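Devthorpe Winter Lights — Vendor and Stall Guide
Section 4: Setting up your pitch

Read this before you drive in. Not on the night.

Before you arrive

1. Check your pitch number on the Traren booking sheet. Odd numbers on the river side, even numbers by the shops.

2. Print your vehicle pass. Dashboard, face up. Phone screenshots won't get you past the barrier.

3. Test your lights at home. All of them. Stalls with dead strings get put at the back of the fix list.

Note: passes from last year don't work. Different color, different gate.

Unloading

4. Enter by Kyei Street only. The gate opens at 2 pm and closes to vehicles at 4 pm.

5. Unload, then move the vehicle. You have up to 75 minutes. Build the stall after you've parked, not before.

6. Park in the Cesis lot. It's a 7 minute walk back so bring a cart if you've forgotten stuff before.

CAUTION: No driving on the square once the barriers are down. If you miss the slot you carry everything in by hand.

Power

7. Each pitch gets one outlet, 400 watts max. Lights and a card reader, fine. Kettles, heaters, fryers — no. Book a catering pitch for those.

8. Outdoor rated cords only. Run them behind the stall and under the mats provided. Tape the ends of the mat down.

9. Plug in one thing at a time. If the outlet trips, leave it off and find a steward in an orange vest. Do not reset it yourself.

CAUTION: Keep plugs and joints off the ground, even if its dry when you set up.

Canopy and weights

10. Open the canopy with two people, one on each side. Legs out halfway, then lift the roof.

11. Weights on every leg, 100 pounds total per canopy. Water jugs don't count. Stakes are not allowed in the paving.

12. Side walls down only if the wind flag at the bandstand is green. Yellow, roll them up. Red, canopy comes down and you wait for teh all clear. 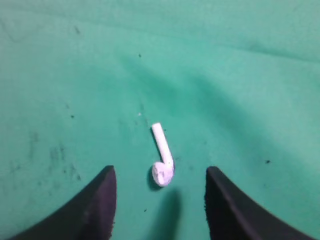 Sound and music

13. No speakers on stalls. Choir and brass band are on from 5 pm and the square carries sound badly as it is.

14. Demo toys and musical items — low volume, and off during the countdown.

Note: stewards will ask once. Second time the item gets packed away for the evening.

Lights on

15. Stall lights off when the bell rings. Stay off untill the tree is lit, then everything back on.

Pack down is in Section 5.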